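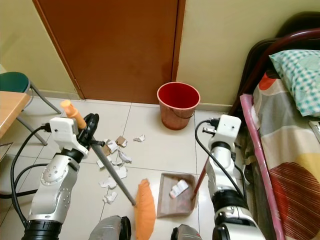 Gulstead Housing Partnership will open its Noonan Street residence to tenants in August, completing the conversion of the former Vikgate office building into 90 rental apartments for older adults and people with limited mobility. The partnership has set a single standard for the finish of the common areas, from lighting and handrails to flooring. Large, glossy off-white tiles of the kind a broom passes over easily were among the surfaces reviewed by the design team, and residents' views on glare, grip and upkeep were recorded before any final order was placed. Matte tile was chosen for the entrance hall and laundry rooms, and cork for the corridors.

The building had stood without a tenant since Vikgate moved its staff to the edge of town. Gulstead Housing Partnership bought the property with the aim of keeping the original stair hall and brick front while replacing the heating, wiring and plumbing throughout.

"Many of the people on our waiting list have lived in this neighborhood for most of their lives, and they asked us for homes that would let them stay," said Josiane Tanguy, executive director of Gulstead Housing Partnership. "Noonan Street puts them within a short walk of the clinic, the library and the bus lines they already use."

The partnership received 187 applications during the first enrollment period. Apartments will be assigned according to need and length of residence in the district. Applicants who are not offered a home at Noonan Street will keep their place on the general list and do not need to reapply.

Of the 90 apartments, 21 are fully wheelchair accessible, with roll-in showers, lowered counters and wider doors. The remaining homes have step-free entry and reinforced bathroom walls, so that grab bars can be added at a tenant's request. Each floor has a shared sitting room — the one on the top floor opens onto a planted terrace — and two elevators serve all levels.

Construction was led by Gevix under project manager Ekrem Keskin. The architect, Doğukan Gökçe, retained the curved stair and its iron railing, both of which were restored on site.

"The old building was generous with daylight, and we planned the apartments to make use of it," Gökçe said. "Every kitchen has a window that opens."

Prospective tenants and their families may visit three furnished apartments each Thursday from 10 a.m. to 4 p.m. Visits should be arranged in advance through the leasing office. Printed floor plans are available in large type.

Media contact: Imogen Ellwood, Communications Office, Gulstead Housing Partnership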